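What changed for us at Stidik
March 21, 2023

My sister asked me on the phone if I still have a job, now that "the robots came". Yes, I have. But it is a different one, and I want to write down how, before I forget the old one.

When I started at Stidik I folded and sorted by hand, up to 200 pieces in one shift. My wrists knew every one of them. Now a good part of my day is showing the movement to the machine. I hold the gripper, I pick up the thing, I put it down, I do it again. In the first week I did it 40 times before lunch and I was more tired than from the folding. It is a strange feeling to do slowly what your hands want to do fast.

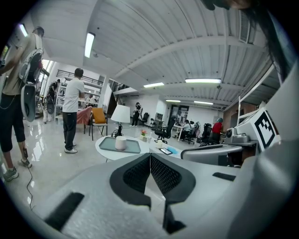
The older colleagues had more worries than me. Kirstin Imrie, our shift lead, went to the management at the Fustmont office and asked for one thing in writing, that the hours stay the same until June. She got it. After June we don't know, and I don't like that.

I also miss the talking. At the folding tables we talked all day, about kids and soup and the neighbours. With the gripper you must concentrate, so the talk is moved to the breaks. On the good side, my pay went up a little and my English has new words in it. Yesterday I had to explain "calibration" to my sister, and I did it without the dictionary.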